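Okay, long one tonight, get a drink. I finally finished clearing out enough of the apartment to move from Barrera down to Flisten and I have opinions about moving into a much smaller place (450 square feet smaller, if my math holds, and it may not).

First thing: start with the stuff you touch every day and work outward. I did it backward. I spent a whole weekend on old tax papers and was still eating off the good plates on a Friday night with every kitchen drawer full.

The bathroom and the little shelves took me 3 evenings. You'd think they'd be quick! But small things take just as much deciding as big things, and there are so many more of them.

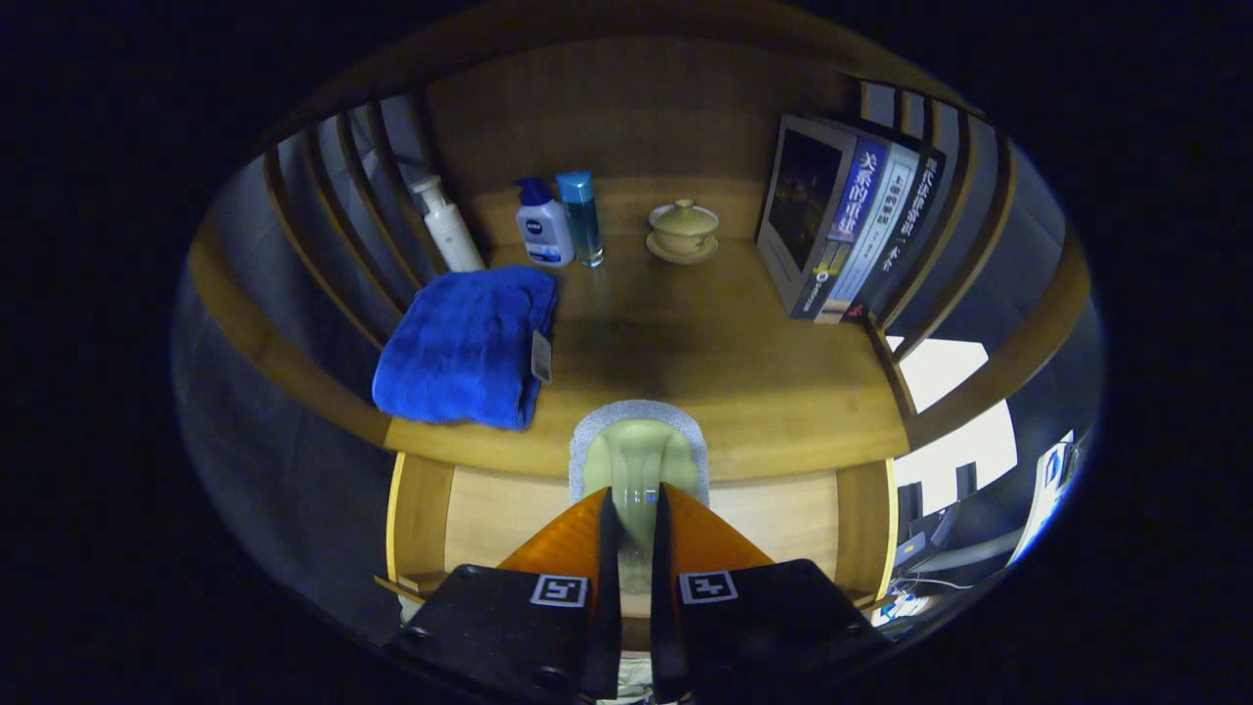 My rule became: if I had to think about where it would live in the new place, it went in the "ask me in April" box. I ended up with 9 of those boxes. Four went straight to the thrift store without being opened, and I haven't missed a thing yet, although I did lie awake one night wondering about a gravy boat.

Money part, for the people who asked. The first mover quoted me 3,000 and I nearly said yes out of pure tiredness. Then I called Bresus, sent them a real list with the couch crossed off, and it came to 1,710 with the stairs included. Please make the list before you call. It took me one cup of coffee and a pencil.

Also, books. Oh, the books. I kept the ones I've read twice and the ones I'm a little scared of, and the rest went to the used shop on Puten Street, where they gave me store credit (yes, I know, I see the problem).
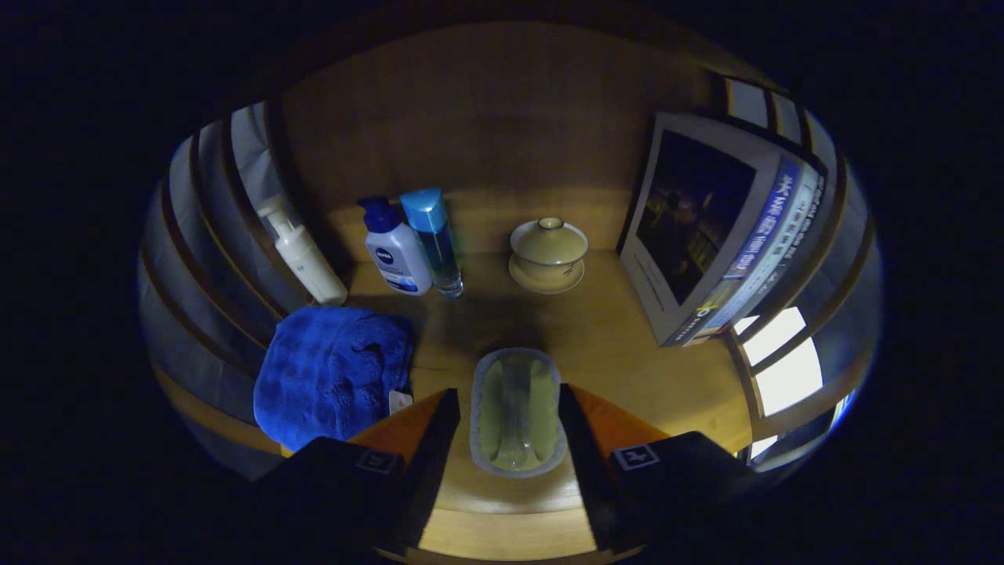 Pack one bag as if you're going away for two nights and keep it by the door. Pajamas, phone charger, toilet paper, a mug, whatever you wash your face with. My first night in Flisten I was so glad of that bag I could have kissed it.

And be nice to yourself about the last day. Mine was all odds and ends and one lamp that wouldn't fit in anything, so it rode on my lap the whole way there.

Anyway, I'm in, the kettle is on, and the new kitchen window gets sun until almost six. If you have tips for a closet with no door, I'm all ears.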